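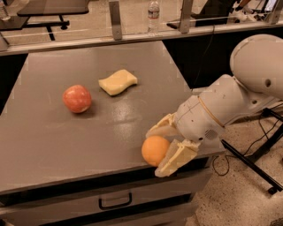
Yevdokiia Tkachuk

Section 4. Setting Up a Creature Page

Last revised May 9, 2021

Read Section 2 first if you have never edited the Oment Wiki. If you have edited it and were reverted, read Section 2 anyway.

A creature page covers any beast, spirit, talking statue or cursed relative that appears in the Oment films, the novels or the comic. Gods get their own template. Demigods who spend most of the story as an animal are filed by the shape they are in when they die, a rule we arrived at after a very long January.

Before you start

Search for the creature under every spelling you can think of. The Marsh Hag has been created as a new page under Marsh-Hag, Marshhag, Hag of the Marsh and, memorably, Martha. If a page exists, improve it and skip to step 6.

You will need an account with a confirmed email address and a source you have in front of you. Your memory of seeing the movie at your cousin's house is a lovely thing and cannot be cited.

Creating the page

1. Type the creature's name into the search box and press Enter. When the wiki says there is no such page, click the red link.

2. Choose "Creature" from the template menu. The menu opens on "Weapon" and always has. Check it again before you save.

3. Fill in the infobox. Name, first appearance and status are required. Leave any other field blank if you don't know the answer, and the row will hide itself. Please do not type "unknown," "N/A" or "???".

Note: Status takes one of four values: Alive, Dead, Petrified, or Disputed. "Dead (but come on)" is not a value.

4. Write the opening sentence. It should say what the creature is and which story it comes from, in that order, in words a visitor could follow without having seen anything. Compare:

"Morin is a bronze heron built by the smith Gritis to guard the lighthouse at Brollstead."

"As we all know, Morin's betrayal changed everything."

The second one was live for two years.

5. Add the History heading, and under it one subheading for each film or book in order of release. Release order, please, even for the prequel. Zbigniew Stępień has written a 70-line explanation of why story order would be better. It is on his user page, where it will stay.

6. Write the plot in the present tense and keep each film to two paragraphs at most. If you find yourself writing dialogue, get up and have some water.

7. Add sources. Click the quotation mark icon, paste the title, and give the chapter or the time in the film. The director's cut runs longer than the theater version, so say which one you used. Leave that out and your timestamp will point to a man eating soup.

Caution: Never use the "Move Page" button to fix a typo in a title. It moves the page, its talk page and every redirect attached to it, and it asks you to confirm in a cheerful tone that does not reflect the situation. Leave a message for Volker Hamann, who has the tools and is used to it.

The mythology section

Many Oment creatures borrow from older stories. You may add a heading called "Origins in Myth" if, and only if, you can name a book that makes the connection. "It has wings and so did Pegasus" has been tried.

Keep the two kinds of fact apart. What happens in a Greek myth did not happen to the bronze heron, and readers doing homework do land here. Vilja Vuorinen checks this section on every new page. She is polite the first time.

Note: Where ancient versions disagree, say so in one sentence and move on. They nearly always disagree.

Saving and checking

8. Click "Preview." Look for red text, which means the template is unhappy. The usual culprit is a missing curly bracket at the end of the infobox. The unusual culprit is one curly bracket too many.

9. Write an edit summary. "Stuff" is accepted by the software.

10. Click "Save." The page may take almost 7 minutes to show up in its category. Creating it a second time during that wait gives you two pages, one of which Hartmut Rathjen will have to delete, with a comment.

If the infobox shows up at the bottom of the page, you have pasted it below the text. Cut it, paste it on the first line, and save again.

Appearances in the mobile game are covered in Section 5.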